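Course notes, Food Chemistry for Kitchen Staff
Unit 4: Acids in cooking

Before this unit please read again the pages on water and salt from Unit 3. We will use the word "solution" many times and I will not define it again.

1. What we mean by sour

Sour taste comes from acids. When an acid is dissolved in water it gives away hydrogen ions, and the tongue notices them. The pH scale tells us how many of these ions are free. Pure water has pH 7. Lemon juice is between 2 and 3, vinegar is often a little under 3, and milk is between 6 and 7. One step on the scale means ten times more or ten times less, so a small change in the number can be a large change in the pot.

Please note that pH and taste are not the same thing. Two liquids can have the same pH and one of them will taste more sour, for the reason that weak acids keep a reserve of ions and release it in the mouth. Sugar also hides sourness, but it does not remove the acid.

2. Citric acid and its relatives

Citric acid is the main acid of citrus fruit. Malic acid is found in apples, tartaric acid in grapes, lactic acid in yogurt, and acetic acid in vinegar. Only the last one evaporates easily, and this is why you smell vinegar across the room when you heat it. Lemons and limes are both rich in citric acid, and in most recipes one can replace the other if you accept a different aroma.

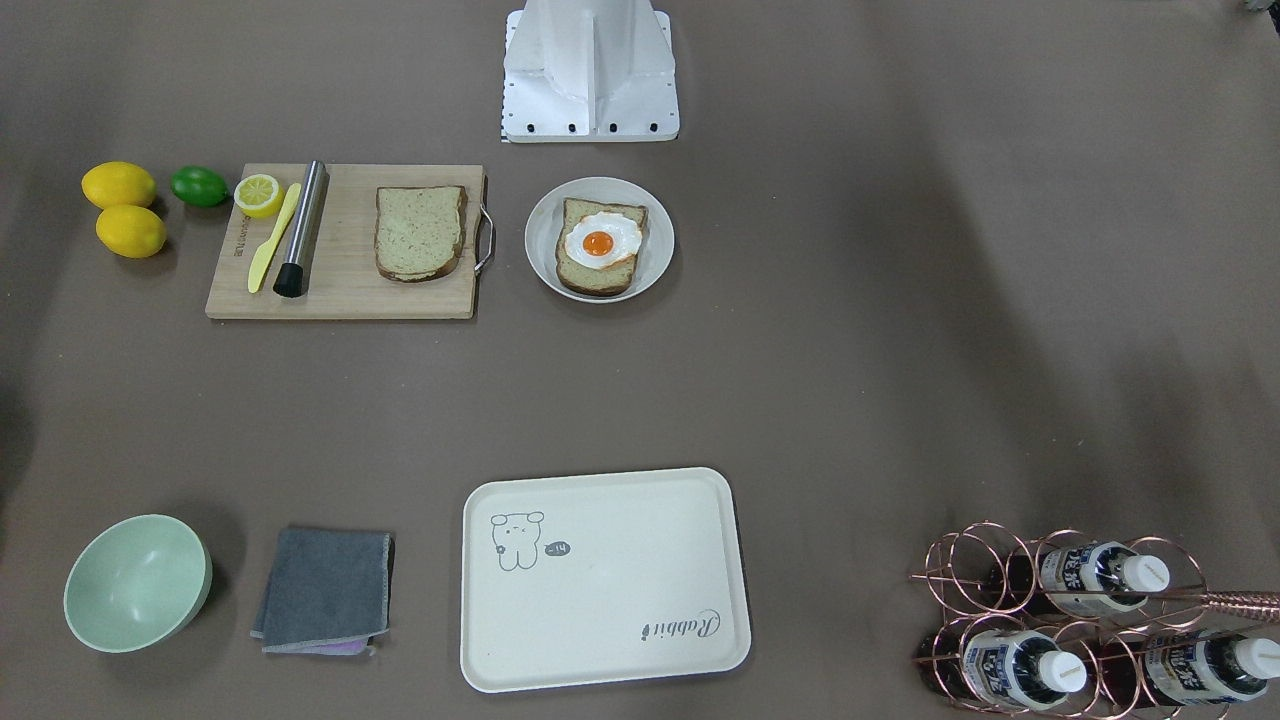
3. What acid does to food

Proteins: acid changes their shape. Raw fish in lime juice becomes white and firm, but it is not made safe in the way that heat makes it safe. This question comes in the test every year.

Color: green vegetables turn olive when cooked with acid. Red cabbage stays red with acid and goes blue without it.

Browning: cut apple darkens by an enzyme. Lemon juice slows this enzyme, and vitamin C in the juice helps too.

Texture: beans and potatoes stay hard for longer in a sour liquid. Add the tomatoes late.

4. Exercise for the practical hour

Take 400 g of water and dissolve 13 g of citric acid in it. Calculate the percentage by weight of the whole solution (the answer is not 13 divided by 400). Then make the Cardale dressing from the recipe sheet, once with this solution and once with fresh juice. Write down the differences in smell first, and in taste after.

Groups from the Medrano building use the second sink. Return the pH strips dry.

Reading: course reader, page 122, and the table on page 292.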